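Notes on a Shared Kitchen

Salville has been renting out its shared kitchen by the half day for long enough now that the building has developed its own system of law. None of it is written down. You learn it the way you learn where the low beam is.

The first law concerns the fridge. There are two fridges, and only one is used. The left one is full to the point of structural risk, and the right one holds a jar of capers and a lot of cold air. I asked three people why. Two said the right one "runs warm," although there is a thermometer in it that says otherwise, and the third said she had been told not to use it in her first week and saw no reason to start asking questions. I have been putting my lunch in it since September and have not died.

The second law concerns labels. The rental agreement says that everything must carry a name and a date. In practice everything carries a name, a date and a mood. "Mine" is a common one. "Still mine" turned up on the same tub of yogurt the next month, by which time I would have thought the owner might be glad to lose it. One shelf has a strip of masking tape reading "Tuna, do not discuss," and I have respected that. 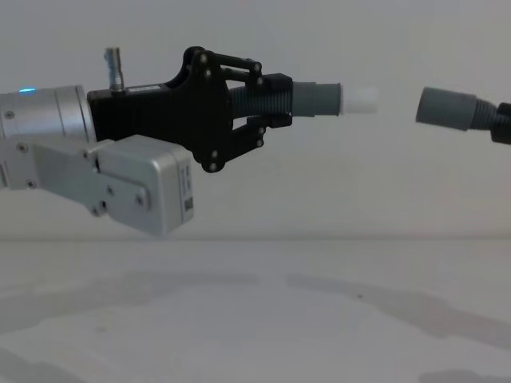
Words by the Features Editor
The Gitalton Letter

The third law concerns the booking sheet, and this is where tempers go. When the kitchen opened, the sheet was a clipboard on a nail. It had one flaw, namely that anyone with an eraser could become a morning person overnight. So Salville moved to an online calendar, built by a small outfit in Vurnport, and the members received an email explaining how it worked. The email was 1,471 words long. I know this because somebody pasted it into a word counter and posted the result on the corkboard, under the heading "Recipe?"

To be fair to the calendar, it does what it promises. You pick a slot, you pay, you get a code for the door. The trouble is that it lets you book in blocks of 30 minutes, and bakers do not live in blocks of 30 minutes. Bread will be ready when it is ready. The person with the next slot stands in the doorway holding a crate of peppers and smiling in a way that gets thinner as the loaf gets browner. I have been both of these people. The pepper person has the law on her side, but the bread person has an oven full of bread, and the oven wins.

What the members have done, naturally, is ignore the blocks and go back to haggling. You can hear it any morning at six. One tray rack for the use of the big mixer. First go at the sink in exchange for mopping under the counter, a job that has never to my knowledge been done for free. The calendar shows a calm grid of colored squares, and the kitchen underneath it runs like a fish market.

I bring all this up because the fees are going up by 20 percent, and the notice that says so also says the money will pay for "improved scheduling." There is a feedback form. I would like to use this space to suggest a few other things the money could be spent on — a second set of measuring cups, for instance, or a drain that drains. A stool that is the right height for any human being would also be welcome. The present one appears to have been made for a very tall child.

I took the same question to Hervieu, the other shared kitchen in the area, which has 98 members and, I was told with some pride, no calendar whatsoever. They have a chalkboard. The chalk had been missing for a week when I visited, and people were writing their slots with a wet finger and hoping. They seemed fairly cheerful about it. They also had two fridges, both full, and a sign on the left one asking people please to use the right.

The feedback form for Salville members closes at noon on the last day of the month. It has one question and a box that holds two lines. Paper copies are on top of the fridge, the warm one. Please bring your own pen, as the one on the string has been labeled.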